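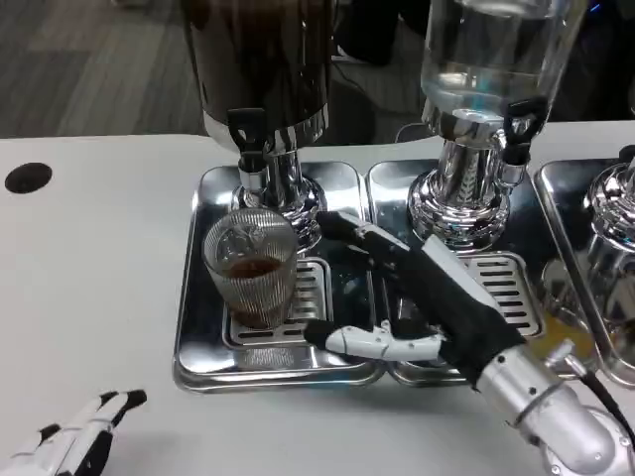 A robot hand reaches toward a ribbed glass tumbler under the tap of the dark dispenser. Credit: Pludulberg

2 min read | 68 shares

Robot hands learn the drinks counter from a short set of human-guided runs

2026-05-07 – Researchers at Pludulberg today released results from Fleltine, a training method that teaches a two-handed robot to serve drinks from ordinary lever-tap dispensers. With 197 guided runs as its only training data for the task, the robot completed the full serving routine in 68 percent of test attempts. The team's earlier method needed 1,000 runs to get to the same level, and we are thrilled with the difference!

Drink service is a wonderful test for robot hands. Cups are light and often see-through, polished trays throw back reflections, and a tap lever has to be pushed without knocking anything over.

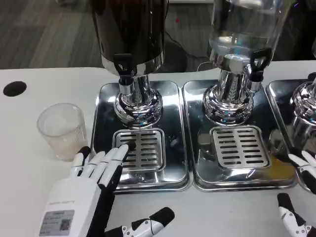
Fleltine breaks each run into short stretches of contact and free movement, then spends most of its training on the contact. Reaching across a table is fairly easy to learn. Closing fingers on a thin cup wall takes far more practice, and that's where the method puts its effort.

"I kept replaying the first good grasp from March," said Petrică Onu, who leads the project. "The fingers slowed down just before touching the cup, and we had never written a rule telling them to." 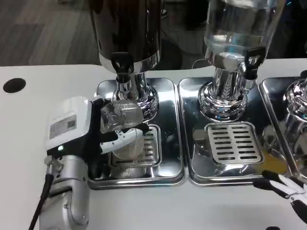 Cup placement under the spout improved the most. Pressing the lever is still the weakest step, and most failed attempts ended there. Danuta Górecki, who ran the tests, is now working on touch sensing for the fingertips with partners at Nowicki.

The full results and the training code, named Fendlow, are available from Pludulberg on request.

0 comments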